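Tainá Siqueira
February 10, 2022

Okay friends, a few of you asked how I finally got my sourdough to stop coming out like a doorstop, and I promised a thread, so get comfortable because I have never in my life told a short story. Tea helps. Toast helps more.

First, some background. I started baking bread in August, in an apartment with no air conditioning, and I thought I was a genius. Everything rose! Everything bubbled! I gave loaves to the neighbors and they gave me tomatoes, and I walked around feeling like the mayor.

Then it got cold, and my bread went flat. Same flour, same bowl, same recipe taped inside the cupboard door. I blamed the flour. I blamed the water. I wrote a very polite email to the Coutinho mill asking whether they had changed something, and they wrote back even more politely to say no, they had not.

It was the temperature. I know, I know, every baking book says so on the first page. I had read that page. I had even underlined it. But summer had been doing half of my work for me and I never noticed, and when summer left, I kept pulling the dough at five hours like a person following orders.

So the big thing I want to say is, please stop watching the clock so hard and start watching the dough. In my kitchen in winter the first rise can take all day. I mix before breakfast, and some days I'm shaping after supper with the dishes still in the sink and my hair full of flour.

What am I looking for? A dough that has puffed up well, with a domed top, a few bubbles near the side of the bowl, and a good jiggle when you nudge it. My grandmother would have said it should shake like somebody holding in a laugh. If it just sits there sulking, put the towel back over it and go fold laundry.

A straight-sided container makes all of this easier. I used a big round mixing bowl for months and could never tell how far the dough had come, and now I use a tall plain tub with a piece of tape where I started. Best upgrade I've made, and it was already in my pantry holding rice. 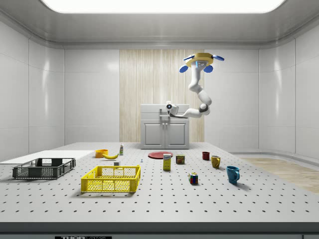
Nadiia Lysenko wrote to me after I posted about this last week and said her dough does the opposite, it races ahead and then collapses in the oven, and could I please say something for people with warm kitchens too. Yes! Of course! I got so wrapped up in my own chilly little corner that I forgot some of you live with radiators you can't turn off.

If your kitchen runs warm, use cooler water and a smaller spoonful of starter, and check sooner than you think you need to. Overdone dough feels slack and sticky and spreads out when you tip it onto the counter. You can still bake it, by the way. Oil a pan, dimple it with your fingers, throw on salt and rosemary and call it focaccia. I have served that to company and accepted compliments.

Now, my actual loaf, for those who like to have it written down. I use 600 grams of bread flour, and I hold a little of the water back at the start and add it with the salt. Flour drinks differently from bag to bag, and I would much sooner add a splash than fight with soup.

After that I give it 3 rounds of stretching and folding, half an hour apart. Wet your hand, reach under, pull up, fold over, turn the bowl. You're done with each round when the dough starts pulling back at you. Then leave it be. I used to fuss with mine every time I walked past and all I did was knock the air out.

About starters, because this comes up every single time. Mine is called Pimari, after a boat my uncle used to have, and she lives in the back of the fridge behind the pickles. I feed her the night before I bake, and again in the morning if she looks sleepy. I once forgot her for nearly 7 weeks. There was gray liquid on top and a smell like nail polish. I poured that off, fed her for a few days, and she came right back. (If you ever see pink or orange streaks or fuzz, though, throw it out and start over. I'm sentimental, but not about that.)

A word on baking. I preheat the heavy pot with the oven and I don't rush it. Lid on for the first part so the steam stays in, lid off until the crust is darker than feels comfortable. My early loaves were all pale and polite and tasted like it. Go darker!

And then the hard part, which is waiting to cut it. I'm supposed to give it 2 hours. I usually make it through one, standing there with the butter already out. The middle will be gummy if you slice it hot, and I say this as somebody who has eaten many, many gummy slices and regretted none of them.

Oh, and Welington Seixas asked about whole wheat. You can swap in a few big spoonfuls to start with and work your way up. It rises faster and tears easier, so be gentle with the folds and keep an eye on it. The flavor is lovely, a bit like toasted nuts, and very good with strong cheese.

I've got a loaf in the fridge overnight that goes in the oven tomorrow before work, with sesame seeds on the outside this time. If it turns out halfway decent I'll add it here. Meanwhile tell me how cold your kitchens are and how long your dough is taking, I read all of them, even when it takes me until the weekend to answer.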